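How to Reset a Lounge After a Party (Dark Wood Edition)

Posted in: Keeping House, Sort Of

My building has a lounge on the ground floor that any resident can book for an evening, provided they return it by 9 a.m. in the state they found it. The state they found it is a matter of interpretation. I have handed the key back to Melati Sitompul at the front desk enough times to know what she looks for, and she looks for rings on the tables.

So we start with the tables. Everyone wants to start with the floor. Leave the floor alone, you're only going to drop more things on it.

What you'll need
A dish towel you don't love
A second one, dry
Wood polish (Braton is the one in our supply closet, use whatever is in yours)
Two shopping bags with handles
A trash bag
A pair of small scissors

Step 1. Clear by owner
Walk the room once with a shopping bag and pick up everything that belongs to a person: phones, chargers, backpacks, the one earring. Put nothing down on the wood. This is how you end up with bottles lying on their sides next to somebody's towel and no idea which of them is leaking.
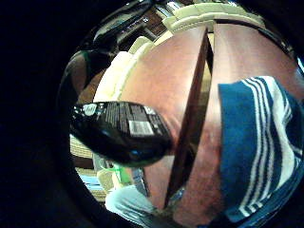
The second bag is for things that belong to the room. Coasters, the TV remote, the deck of Roltex cards with 5 missing. If you can't tell which bag something goes in, it goes in the person bag, and Saturnino Carrasco from the third floor will claim it. He claims most things.

Step 2. Wipe, then wait
Damp towel first, with the grain, and then the dry one right behind it. A glossy finish shows every swirl you make, so take long strokes and resist the urge to scrub. Now wait 15 minutes. I know. Go fold something. Polish over a damp table gives you a gray haze that looks exactly like you didn't clean it.

When you do polish, put it on the cloth and never straight on the table. Use less than you think. Ikhsan Ismail once used a third of a can on a single tabletop and for a week afterward you could launch a coaster across it like an air hockey puck.

Do the edges too. Run the cloth down the side of the top, where people grab it when they stand up.

Step 3. Upholstery
Beige fabric is an optimistic choice for a room where people eat, but it wasn't my choice. Lift each loose cushion, deal with the crumbs, put it back the other way around. On tufted cushions the crumbs live in the dimples, and a vacuum hose with the brush attachment is the only thing that gets them. Blot anything wet. Dark leather just needs a wipe with the barely damp towel, and please don't let the wood polish anywhere near it.

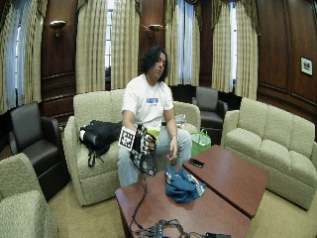

Do I have to move the tables to vacuum under them?
If they're light enough to lift, move them, with one person at each end. Dragging leaves tracks in the carpet and loosens the legs. If you're alone, use the flat nozzle and reach under from both sides.

Step 4. Curtains and sconces
Straighten the curtains by hand, working the pleats from the top down. Dust the brass with the dry towel while it's still dry. Skip the metal polish unless you want the whole set to shame the one you did.

Step 5. Balloons, last
Balloons come last for the simple reason that they get everywhere while you're working and you may as well herd them once. Don't pop them. The lounge is under Nadhirah Pelupessy's apartment and she keeps early hours. Pinch the neck, stretch it, snip a small hole just below the knot, and let it sigh itself flat. Collect the bits of string as well, they wrap around the vacuum brush.

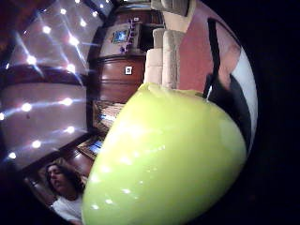

One lime green balloon, still at large under the ceiling lights.

Lights off, curtains half open, key to the desk. If Melati crouches to look across the tabletop at eye level, stand still and say nothing.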